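Is a fabric wardrobe worth it for a small bedroom, or will it sag?

We've got one bedroom for everything and no built-in cupboard. The Gilar shop near us has zip-up cloth wardrobes for 4,000 and a secondhand wooden one would be double that at least, plus getting it up the stairs. Everybody selling them says they last for years. I don't believe that. Has anyone had one longer than a winter?

2 answers

Depends what you call lasting. I've had a Vamow one for 5 years and the poles are fine, but the zip went early and I just leave it open. The listing said it would take coats. It won't take coats. Shirts and dresses, yes. I'd also ignore anything about it being dustproof.

Ours is the tall blue cloth sort with flowers and butterflies along the bottom, and I was against buying it. It still stands up, I'll give it that. What I don't trust is the top, which fills up with folded stuff however often you clear it, and I can't believe a cloth roof on thin poles is meant for that.

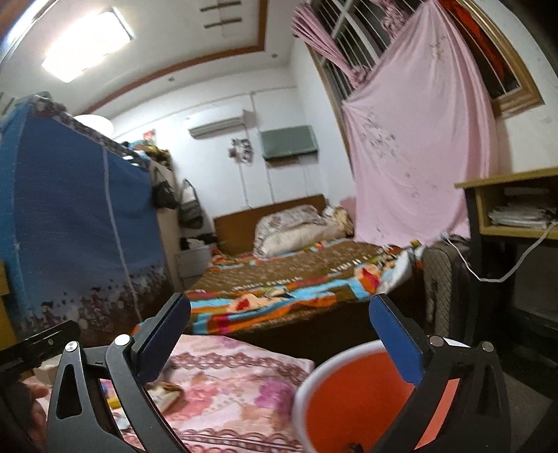
Bags went on the shelving unit behind it instead, and that took some of the load off. A plastic drawer box does for the heavy jumpers. I'd pay about 2,000 for another one, no more, and I'd want to lean on it in the shop first. If they won't let you, go elsewhere.

Related questions
Warnau shelving: does it need fixing to the wall?
Mould behind wardrobe every October
Urquhart drawer box lid won't shut
Getting a double bed round a tight landing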